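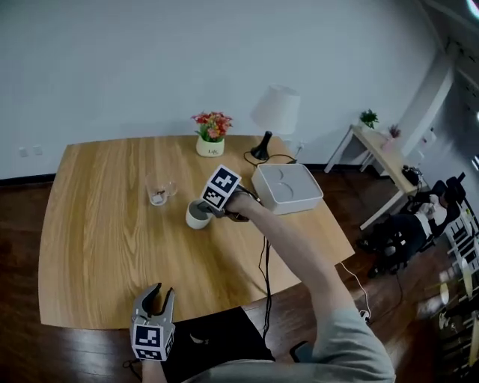 4.2 The table and what stood on it

The Suvetby table is a small one and we kept it small on purpose. Rounded corners, pale oak colour, straight grain. Figure 2 has it with the white cup near the middle, the glass mug to the left of it, the flowers and lamp behind, and the tray in front of the lamp. Positions changed from round to round. The set did not.

We split the things into stayers and goers. Stayers: the flowers in their little pot, the lamp. Goers: cup, mug. The tray is neither and gave us the most trouble in coding, see below. The flowers are artificial, so no watering and no wilting over the weeks, and the pot keeps the same footprint. The lamp has a white cone shade and a black base, and its cord lies in a loop over the tabletop. We had thought of taping the cord down and didn't. People at home don't tape theirs down.

The small pale thing at the bottom of the glass mug in Figure 2 was coded as "contents", nothing finer. Same rule for every round where a cup or mug had something in it. Tea bag, bit of paper, crumb — all "contents". Coders at Pawlak wanted separate codes and we tried it for a while, but agreement was poor and we went back.

4.3 Rounds and instructions

19 participants, 200 rounds in all. The instruction was one line, read aloud: "Please clear the table as you would before sitting down to something else." No order given, no place given for anything. Questions were answered with "whatever you'd normally do". A few found this annoying. Two rounds were repeated after the wrong sheet was read out, and the repeats are the ones counted.

Each round was coded on the Zovik sheet (Appendix B), which has a line for every touch of an object, with a start place and an end place. A touch that moves nothing still gets a line. A nudge, a turn of the handle, a straightening of the pot. These were more comon than we'd expected and they are most of what section 5 is about.

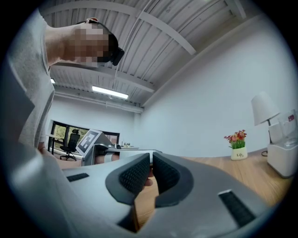
Place on the table was coded by zones. Back edge, middle, front edge, and left or right of centre. Coarse, yes. An earlier version had a finer grid and coders spent longer arguing over lines than looking at cups. A thing sitting across two zones went to the one holding most of its base.

The tray. Shallow, white, rectangular, raised edges, two circular indentations in the base. Some participants treated it as a carrier and brought it to the cups. Others took the cups to it and left it where it was. Others again shifted it out of the way first, as if it was part of the mess, then used it at the end. So it can be a goer or a stayer in the same round. We ended up giving it its own line on the sheet, with three codes: carried, filled in place, moved aside. More then one code allowed per round.

Stayers got handled too. The flowers were moved in a good many rounds although nothing in the instruction asks for it, mostly a short way and mostly toward the back. The lamp less often. Cord probably has something to do with it, but we can't seperate that from the weight.

For comparison we use the first 100 rounds of the earlier Bokano work, where the table was larger and had no lamp. Same sheet, same one line instruction. Zones don't map exactly, so only touches and order are compared, not places. Glass and china were pooled there as "drinking vessel" and we have pooled ours to match in Table 3 only. Elsewhere cup and mug are kept apart, as the mug has a handle to turn and people do turn it.

Rounds where something was knocked over stay in, coded as a touch with the end place "fallen".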